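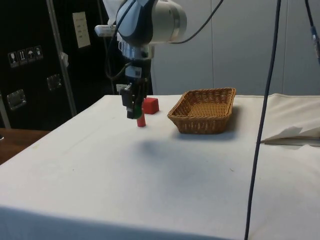 Green piece held over the white cloth, arm coming down from above.

Morska Hall: walk-through safety checklist with comments
Inspected by: Špela Bošković
Date: 17 May 2019
Last full check: January
Weather: drizzle, then sun

Marks: OK = fine as found. FIX = job to be done, see comment. WATCH = fine for now, look again next time.

What a good old building this is! I'd only ever been in for concerts before I took over the checks, and going through every cupboard with a torch has made me love it more. Comments run long in places. Skip to the job list if you only want the damage.

1. OUTSIDE AND ENTRY

1.1 Path from the gate, even and clear: WATCH
The paver beside the downpipe has started to rock. You feel it more than see it. The rest of the path is lovely since the moss came off.

1.2 Handrail at front steps: OK
Rock solid. I hung my full weight off it, and so did the man delivering chairs, who wanted a turn.

1.3 Front doors open fully and latch back: OK
The new hooks are brilliant. Whoever chose the big ones you can work with an elbow, thank you.

1.4 Ramp, surface and edges: FIX
Grip strip is peeling at the bottom end. Glue alone won't hold it in the wet, so please screw the metal edging down over it.

1.5 Outside light over the steps: OK

2. MAIN HALL

2.1 Capacity sign on display and readable: FIX
Sign says up to 500 and it's behind the coat rack. Move the rack, leave the sign.

2.2 Exit signs lit: OK
All of them, including the one that flickered all through January. New fitting, nice clean green.

2.3 Exit doors open from inside without a key: OK
Tried each one twice. The Orner Street door opens like a dream now it's been planed.

2.4 Floor: WATCH
Boards near the stage are starting to cup a bit. No lips high enough to trip on yet. I ran a ruler across them on my hands and knees, and the grain down there is gorgeous, by the way.

2.5 Stacked chairs, no more than 8 to a stack: FIX
Back row was stacked much higher. I took them down. Could we put the number on the wall above the stacks in big figures?

2.6 Stage steps and edge marking: OK
White line repainted. You can see it from the back of the hall with the house lights down, which is how I tested it.

2.7 Curtains, flame treatment tag present: FIX
Left curtain has its tag. Right curtain doesn't. It may have gone through the wash with the curtain, in which case the treatment needs doing again anyway. Ask the cleaner before ordering.

3. SOLANKI ROOM AND TABLES

3.1 Folding table legs lock: OK
Every leg clicked. The spare bolts in the jam jar have all been used up, so somebody has been looking after these.

3.2 Table tops free of splinters: OK
A light sand would still be welcome on the two oldest.

3.3 Cloths clear of the floor in walkways: WATCH
Long cloths look wonderful for a dinner but toes do catch in them. Fold the extra under on the side people walk past, and use the clips. There's a whole tin of clips in the top drawer, hardly touched.

3.4 Cloths clean and sound: WATCH
Check under a bright light before a booking. Tea and oil marks that you can't see at night jump out at lunchtime. Soak, don't scrub.
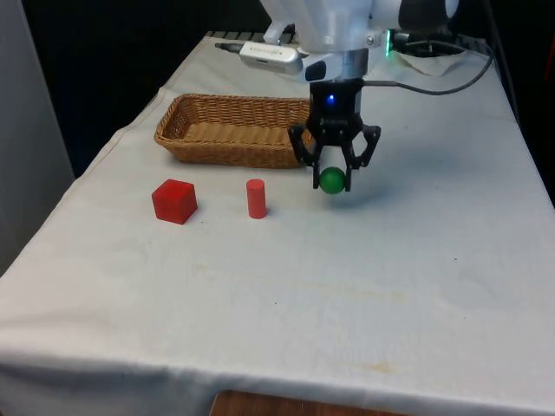
White cloth with folds at the left and two faint yellowish stains on the front part.

3.5 Leads away from walkways: OK
Please keep using the rubber ramp for anything that has to cross the doorway. It has its own hook now.

3.6 Heater guard fixed: OK

4. KITCHEN

4.1 Fire blanket in reach, tab hanging free: OK
It used to live behind the toaster! The spot by the door is miles better.

4.2 Extinguisher in date, pin in, gauge in the green: OK

4.3 Gas shut-off labelled: FIX
The label has faded to nothing. I wrote one in marker to get us through the weekend. It needs a proper plastic one.

4.4 Urn and kettle leads: FIX
The Godus urn has a nick in the outer cover of its lead, close to the plug. I've taken it out of use and put it on the office desk with a note. Borrow the small one in the meantime. It's slow, so start early.

4.5 Hot tap temperature: WATCH
Very hot. Fine for dishes, but the children's groups use that sink too and a warning sticker would help.

4.6 First aid kit: FIX
Short of burn gel and small plasters. Everything else is in date and packed so neatly that I felt bad for rummaging.

5. TOILETS AND STORE

5.1 Accessible toilet, red cord reaches the floor: FIX
Someone has tied it up again. Untied. A small sign beside it, please, in kind words.

5.2 Non-slip floor: OK
Best surface in the building.

5.3 Store shelves fixed to wall: OK
Heavy things are low, light things are high. Hooray!

5.4 Ladder, feet and rungs: WATCH
One rubber foot is wearing thin.

5.5 Cleaning products locked up: OK

6. JOB LIST, IN ORDER

Urn lead, test or replace
Right curtain, tag and treatment
Ramp grip strip
Gas shut-off label
Coat rack away from capacity sign
Chair stack number on wall
Burn gel and plasters
Sign for red cord

Keys went back in the safe, hook 19. The spare for the Orner Street door is still missing, so if it's in your coat pocket, pop it through the office slot. Receipts for small parts can go in the same slot with "hall checks" written on the back.

Signed: Š. Bošković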